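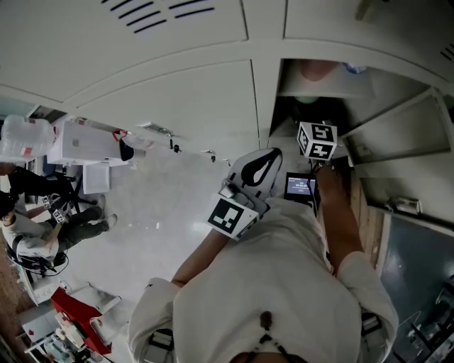 Posted by the author | Workshop diary | November

Filed under: Diary > Heating and Plumbing

Boiler pressure at 7 a.m. was low again. I topped it up through the filling loop, closed both valves and wrote the reading on the card. The drop overnight was smaller than in October, so the new packing on the pump gland is doing something, though the gland was plainly not the only leak.

I spent the morning on the upstairs circuit. The Narkell valve on the landing radiator has a pin that sticks in the closed position after the summer. I took the head off, worked the pin with the flat of a spanner and put one drop of silicone oil on it. It moved freely after that. The bedroom valve is the same model and gave no trouble. I left it alone.

Bled the radiators from the lowest to the highest. The bathroom one gave a long run of air and then black water, which I caught in a jar. The sludge had settled by noon. A magnet on the outside of the glass pulled most of it to one side, so it is iron oxide and the inhibitor is spent or was never dosed correctly. The Dovhaniuk handbook that came with the house says to drain, flush and refill with inhibitor at 1 part in 100. The previous owner's note in the margin says "done" with no date.

System volume is the open question. I ran the drain hose through the old water meter and got 239 liters before the flow stopped, which is more than I had allowed for. The ground floor pipes are larger than they need to be, left over from the gravity system. I will need 3 bottles of inhibitor and have one.

The supplier in Nunivport closes at 4 p.m. in winter. I phoned at 3:40 and they are holding two bottles at the counter. The Vakia filter I asked about is out of stock until next month. Its bowl takes a 22 mm connection, so I can cut the return now and fit a straight piece in the gap.

House temperature at 9 p.m. was 14 degrees with the stove lit. Kitchen pipes lagged with old towels. Refill tomorrow, early.

Recent entries
Replacing the pump gland packing
Thermostat wiring, second attempt
Chimney draft readings
Lagging the loft tank

Back to top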